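Noiphan Table Cell: Setup and Care Notes

README for whoever has the cell next

Hello, and thank you for looking in before switching things on! These notes cover one cell only, the white tabletop with two arms and the blue sheet, and they are written for the person who has to get it ready in the morning and leave it in decent shape at night. The recordings have their own card in the Brerkedent folder, so I won't go over the file layout again.

Last full revision 3rd May, by Apinya Somboon, with corrections from Rattana Paisan and Erdal Gezer.

The table

Wipe it with a barely damp cloth, working from the wall toward you, and go lightly near the blue sheet. We line everything up from that sheet, and if it creeps even 2 mm the whole day's runs have to be shifted afterward (I have done this, and it is a long afternoon). It should lie completely flat. Specks and faint scuffs on the white don't bother the software, so please don't go at them with anything abrasive. 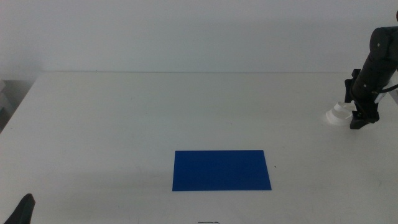 Josphat Mussa: I'd add that you should check the sheet again after lunch as well. Ours at Landesen crept a little every time somebody leaned over to reach a cable, and we only caught it once 30 runs had gone by.

Good advice, and it has gone into the daily list further down. Thank you, Josphat!

Cables

Most of our stoppages have come from cables, so do take your time with this part. Move each arm slowly by hand through its full reach with the power off and watch how the cable follows. You want an easy curve at the wrist, with enough slack that nothing pulls tight when the gripper comes down low over the table. A cable that drags a bit on the tabletop is fine. One that gets under a finger is trouble, and you should stop and reroute it.
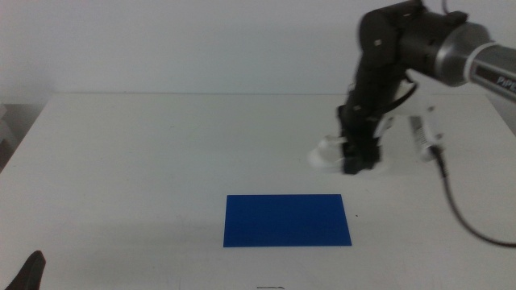

Daily list

1. Check the sheet against the corner template, morning and after lunch.
2. Feel each finger for play and snug up the screws if there is any.
3. Run the slow warm-up, 12 cycles per arm, before any real work.
4. Write the joint offsets in the Bestatum log, even when they haven't changed.

Spare fingers are in the drawer marked 40. Tell Tõnu Kivi when you take the last pair, as the next order doesn't go in until December.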